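3.2 Workspace and test garments

The station was put together in a shared workshop at Lilinport, where the bench had to be left ready for other users each evening. Two arms are mounted at the front of a white tabletop, one on each side, with plain pale walls on the left, right and rear. Cables are kept long enough to follow the arms and are checked for rubbing before each session.

Control runs on Baver, our own scheduling program, which moves both arms from a single clock. We planned 200 trials with T-shirts and finished the first 100 in July. Figure 2 shows the station with a blue printed shirt on the table and with the shirt held up between the grippers.
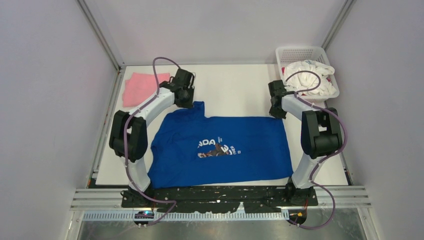
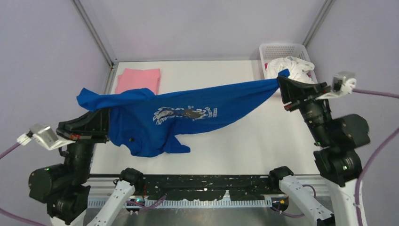 Figure 2. The two-arm station with a blue T-shirt; a basket stands at the rear right.

Grip force was set by hand and kept the same for all garments. We left out 7 trials in which Baver lost contact with one arm. The remaining trials were scored from the recordings using the Pranddale sheet described in Section 3.3.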